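Chapter 4
Cloth in Everyday Use

In this chapter
Fibre, yarn and cloth
Why some fabrics pill and others do not
Reading a care label
Shrinkage and how it is measured
Key words: staple, filament, nap, pile, grain, pilling, relaxation shrinkage

When the Sasaki laundry opened in the harbour district of Pritport, it took in sheets, tablecloths and very little else. Sheets are easy to wash. They are flat, they are nearly always cotton or a cotton blend, and they can be boiled, pressed and folded by the hundred. Clothes are another matter. A single bag from one household may hold a wool jumper, a nylon raincoat, a pair of denim trousers and a shirt made from three different fibres. Each behaves differently in water, and a wash that suits one can ruin the next.

Mio Nakajima, who managed the laundry for 18 years, kept a notebook of the garments that came back with complaints. Most entries fell under three headings: it shrank, it lost its colour, or it went bobbly. Those complaints are a good place to start the study of textiles, as each one leads back to something in the structure of the cloth.

4.1 Fibre, yarn and cloth

All cloth begins as fibre. A fibre is a fine, flexible strand that is many times longer than it is wide. Cotton, wool and linen are staple fibres, meaning that they come in short lengths. Silk and most manufactured fibres are made as filaments, which are continuous and may run for hundreds of metres. Filaments can be chopped up to make staple, and often are.

Fibres are twisted together into yarn. A tight twist gives a smooth, strong yarn and a loose twist gives a soft, bulky one. The yarn is then woven, on a loom, or knitted, by forming rows of loops. Woven cloth has a grain: it stretches very little along its length or across its width, but gives when pulled on the diagonal. Knitted cloth stretches in most directions.

Some cloth is finished by brushing. Wire brushes lift the ends of the fibres out of the yarn and leave a soft layer on the surface, called the nap. The nap traps air, so brushed cloth feels warmer than plain cloth of the same weight. It also holds on to lint.

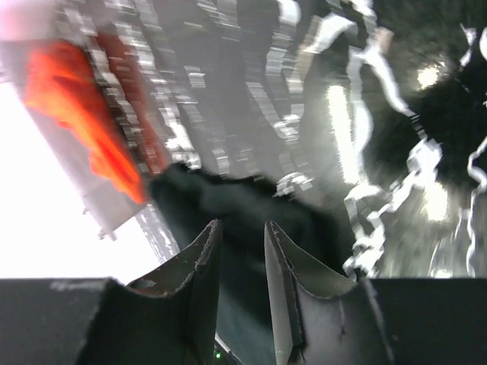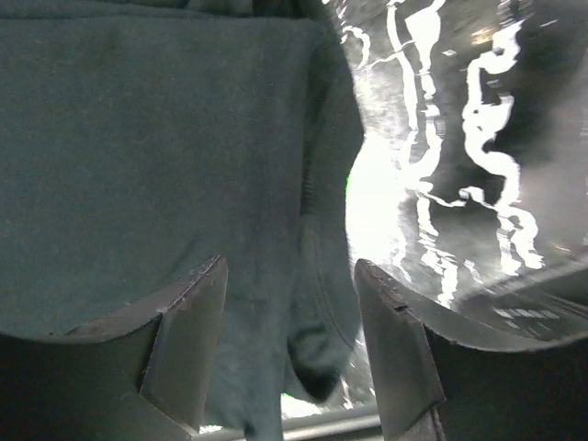

4.2 Pilling

A pill is a small ball of tangled fibre. It forms when loose ends at the surface rub against something, work their way out of the yarn and wind round each other. Pills appear first under the arms, at the cuffs and wherever a bag strap crosses the shoulder.

Soft, loosely twisted yarns made from short fibres pill most readily. Wool pills, but the fibres are fairly weak and the pills tend to drop off. Polyester pills and keeps them, for the anchoring fibres are too strong to break. Blends of the two can be the worst of all. Turning a garment inside out before washing reduces the rubbing on its outer face.

4.3 Shrinkage

Cloth is pulled tight while it is being made and stays slightly stretched until it is washed. In water the yarns swell and return to their natural length. This is called relaxation shrinkage, and most of it happens in the first few washes.

To measure it, mark a square on the unwashed cloth, wash and dry the cloth flat, then measure again. Suppose that a sample of the knitted fabric Coren is marked at 50 cm and measures 48 cm after washing. It has lost 2 cm, so the shrinkage is 4 per cent. Always measure both lengthways and across, as the two figures are seldom the same.

Wool can also shrink by felting. Its fibres are covered in tiny scales that lock together when the cloth is rubbed in warm, soapy water. Felting cannot be undone. A wash at 40 degrees with a fast spin may be enough to start it in an untreated jumper.

Before you read on, find the care labels in two garments of your own and copy down the fibre content and the washing symbols. You will need them for the exercise in section 4.4.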